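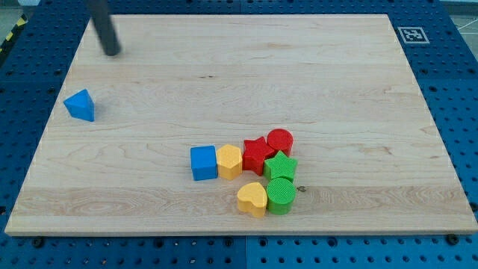
Can machines do our chores yet? (moved from General Talk)

khuc_cuc
My name is Cúc Khúc, I have a small repair and packing shop called Prornlow, and at home I have two children and a floor that is never clean. Please excuse my English, I write it slowly and check it twice.

My question is simple. Every month somebody tells me that soon a robot will tidy the playroom and sort the small parts in my shop. I see colored blocks being pushed on a board, and people write under it that the cleaning lady can retire. I would like to know from persons who work with these arms: how far is it really from blocks on a board to toys under a sofa? I don't want to buy anything. I want to know if I should wait or hire one more person before May.

dmytriv_bench
Hire the person.

I ran a cell at Dmytriv for three years. Blocks on a board are the nice case. All on one flat surface, good light, every one a different color or shape so the software can tell them apart. Even then, when a group of them sits close together, you want one and you move four. A star next to a cylinder is a nasty thing if you push with a stick, the points catch.

olderthanlisp
I disagree with the tone here. Pushing is a real skill and it was not solved ten years ago. If you tell the arm in normal words "bring the triangle to the other blocks" and it does this without a program for that one job, it is a big step. My dishwasher can't understand a sentence.

dmytriv_bench
Your dishwasher also finishes the dishes.

khuc_cuc
Thank you both. But I think you speak of two different things. Mr. Dmytriv (sorry, I don't know your name) speaks of speed and mistakes, and the other speaker of understanding. For my shop the mistakes are more important. We sort plastic clips, 600 in one box, and if 18 of them go in the wrong bag my customer calls me. For the playroom I accept many mistakes. My son puts a heart block in my shoe and I live with it.

marrow_and_pine
That is a good way to divide it. We tested an arm from Ririsora on a bench for sorting knobs and hinges. In the morning it put 79 in a row in the right bin, and I was already writing to my boss. After lunch the sun came on the bench and it could not find the silver ones any more. We closed the curtain and it worked again. A home has no person who closes the curtain for the robot.

olderthanlisp
With respect, my mother closes the curtain for her cat.

Serious answer: light is a problem you can fix with money. The harder one is that in a home there is no list of objects. In your bin test you had knobs and hinges. In a playroom there is a half cracker, a sock, and one piece of a puzzle which you must not vacuum.

tilde_h
Question from a beginner. If the shapes are so easy, why do people still use them? Would it not be better to practice with socks from the start?

dmytriv_bench
With a sock you don't know what went wrong. Was it the eye, the hand, or the sock? A cube stays a cube. When you push a cube and it goes to the wrong place, you know where to look. I have nothing against blocks, I have something against the people who sell a butler after looking at them.

marrow_and_pine
On this we agree. Also you can put blocks back in a minute and try again.

khuc_cuc
I have decided something small. For the shop I will ask Listus, they rent a sorting table by the month - not an arm, only a vibrating tray with a camera over it. If it is wrong too often, I send it back. For the playroom I will continue to shout.

olderthanlisp
The tray is a robot too, in my opinion.

dmytriv_bench
It is not. But it is a good choice. Ask them who pays the transport if you return it, and take a box of your worst clips with you to the demo, the bent ones.

khuc_cuc
I have many bent ones. I will write here after the first month.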